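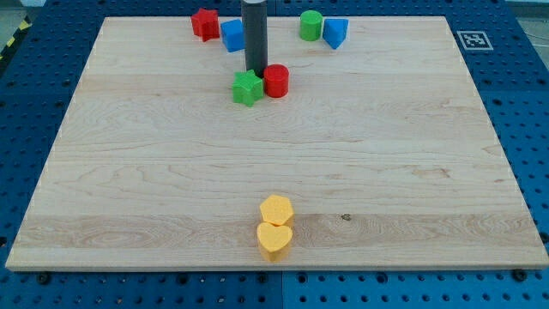

Search this site Search Go

Moving the shop's label work in house

14 Sep 2025

I closed the account with Lendus in April. They had printed the labels for my candle jars for years and the work was always fine. The trouble was the minimum order. I could no longer use up 140 sheets of one scent before I wanted to change the wording, and the leftovers were filling a drawer.

I looked at two label printers. The Drokard was cheaper to buy, but its ink set cost $94 and the dealer in Brornaritz couldn't tell me how long a set would last. The Barbu cost more and takes separate cartridges. I bought the Barbu.

Setup took an evening. The first roll fed crooked because I had the guide on the wrong notch — the manual shows it from the back, which confused me. After that it ran straight. Color was harder. My dark green came out nearly black on the matte stock, and I went through 11 versions of the file before I had one I would put on a jar.

I now print labels the night before a market. If fig isn't selling, I don't print fig. I also fixed a typo on the burn instructions that had been there for two batches, and it cost me one strip of paper.

It isn't all savings. A label from Lendus held up better to oily fingers, and I still haven't found a coating I like. I have 18 test jars on the bathroom shelf with different finishes, and I handle them every day to see which ones smear. The gloss is ahead so far, though I don't care for the look of it.

Business cards I still send out. The Barbu won't take stock that thick.

Contact | Copyright 2025, all rights reserved | Back to top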